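Trullelel: letters about council prayers in Wumgate

README, last touched Sep 4, 2019

Hello, and thanks for downloading this. Trullelel is a small collection of letters to the editor, all of them about whether Wumgate town council should open its meetings with a prayer. The row went on for ages in the letters page of the Wedasness Courier and I followed every week of it (I'm a bit of a letters page addict, I'm afraid). When it finally died down I had a carrier bag full of cuttings and a vague idea that someone might like them typed up. So I typed them up!

What you get

There are 409 letters in the main file, taken from 80 issues of the paper, by 107 different signatories. Yes, some people wrote in a lot. The keenest of them managed a letter in nearly every issue for one whole winter, and I grew quite fond of the style even while disagreeing with nearly every word.

Everything lives in letters.csv. It opens in any spreadsheet program. The text is UTF-8, so if the pound signs come out as rubbish, check your import settings before you write to me.

The 7 columns

letter_id: a plain running number in the order the letters were printed
issue: the paper's own issue number, copied from the front page
headline: the heading the paper put on the letter, which the writer almost never chose
signatory: a code such as S014, see the privacy bit further down
stance: for, against, mixed or other
reply_to: the letter_id of the letter being answered, if the writer makes it plain
text: the letter itself

Headlines deserve a word of warning. The sub-editor liked a pun, and some of the headings lean quite hard one way when the letter under them is fairly mild. If you're measuring tone, please leave the headline out of it or treat it separately.

How I typed them

By hand, from the printed page, in the evenings. I kept the spelling and the punctuation as printed, including the capital letters for emphasis (there are MANY). Where a word had been lost to a fold or a tea stain I put [unclear] and moved on. Where the paper had cut a letter it usually printed three dots, and I've kept those too, so don't read them as the writer trailing off.

I did read everything back against the cuttings once. One person reading back their own typing is not the best check in the world, and I'm sure things have slipped through. 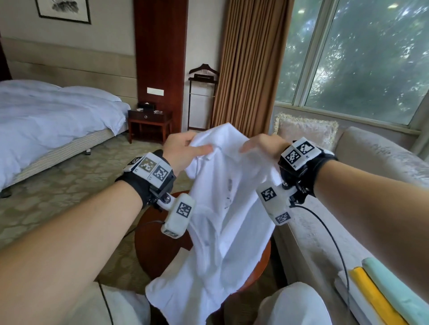
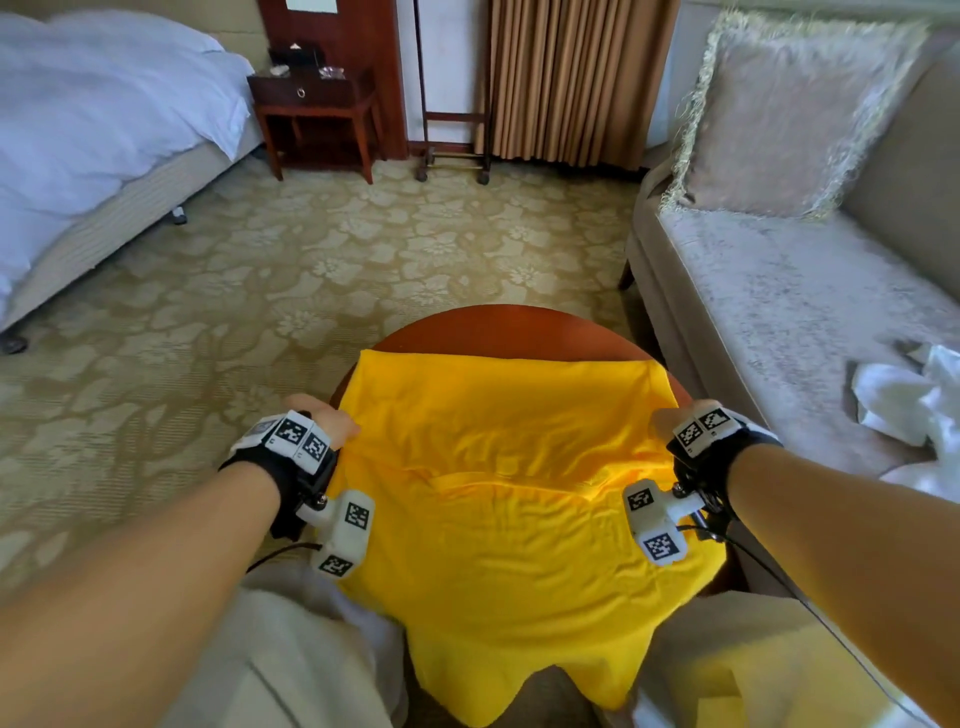 How the stance labels work

This is the part I'd most like people to argue with. I labelled each letter for what it says about prayers at council meetings and nothing else. So a letter from a regular churchgoer who thinks prayer belongs in church and the council should get on with the bins is "against". A letter from a cheerful atheist who says it's a nice old custom and does no harm is "for". Both of those turn up more than once, and if you came expecting believers on one side and unbelievers on the other you'll have a confusing afternoon.

"Mixed" covers the people who wanted a compromise. The favourite was a minute's silence, followed by holding the prayer in Ngubane Room next door before the meeting proper, so that anyone who liked could come in afterwards. One writer wanted a rota with every faith in town taking a turn, and that set off a whole side quarrel about who would draw it up.

"Other" is my dumping ground. It has letters complaining about the length of the correspondence, letters complaining about other people's grammar, and a run of very good ones on whether the mayor's chaplain ought to get a parking space.

I changed my mind on quite a few of these. Sarcasm is the trouble. There's a letter near the start that I read as heartfelt for weeks until I came across the same person's next one, and then I had to go back and flip it. If you think I've got one wrong, you may well be right.

What isn't in here

Anything the paper didn't print. I have no idea how many letters were thrown away or who picked, so please don't use this to say what Wumgate as a whole thought. It tells you what one editor chose to run.

The paper's own leading articles are missing as well. There were a handful, they were longer than the letters and they belong to the paper. Council minutes aren't included either, but they're public and the clerk's office will let you read them if you ask.

One issue from January was never in my pile. I lent it out and it didn't come home. The library's copy has the letters page torn away, so if you have that one in a drawer, do get in touch.

Privacy

The letters were published with names and street names. All the same, writing to your local paper is a different thing from turning up in a file that anybody can search, so I swapped every signatory for a code and took the streets out. Where one writer has a go at another by name in the text, the name is replaced by the matching code. Councillors are down as COUNCILLOR with a letter after it.

I realise a patient person with access to the back issues could undo all this. Please don't.

Where I stand

You ought to know, as I did the labelling. I'd have kept the prayer, made it short, and let people come in late without a fuss. I wrote to the paper once to say so. My letter is in the file with a code like everyone else's and I labelled it "for", though a friend who read it said "mixed".

Using it

Free for teaching, research, local history, or just a good read by the fire. If you quote a letter, give the letter_id and the issue number so others can find it. Please don't sell it. The copyright in each letter stays with whoever wrote it, and if you're one of them and want yours out, tell me which and I'll remove it from the next version.

Known problems

A few reply_to entries point at letters that were themselves replies to two people at once, and I only had room for one number.

Letters with several signatures are coded under the first name only.

The apostrophes are a mixture of straight and curly. I keep meaning to fix it.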